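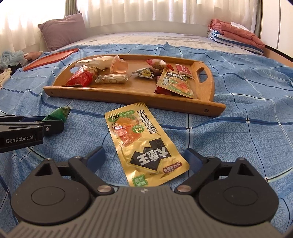
Fig. 1. Snack tray on the blue checked sheet, with a gold packet beside it.

Week 4: sorting small stuff

I love this one! Last September I gave everybody a huge pile, and it took forever, so we're keeping it small. Take the loose packets first and leave the tray alone until you've picked your groups (color, size, flavor, whatever you like). Crinkly wrappers slide around, so give yourself some room. 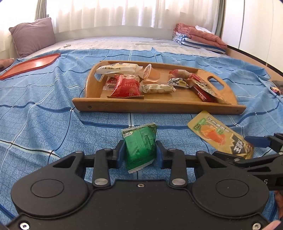
What to hand in

Your groups on one page, 500 words tops. I'll bring my Hirton worksheet for anyone who's stuck.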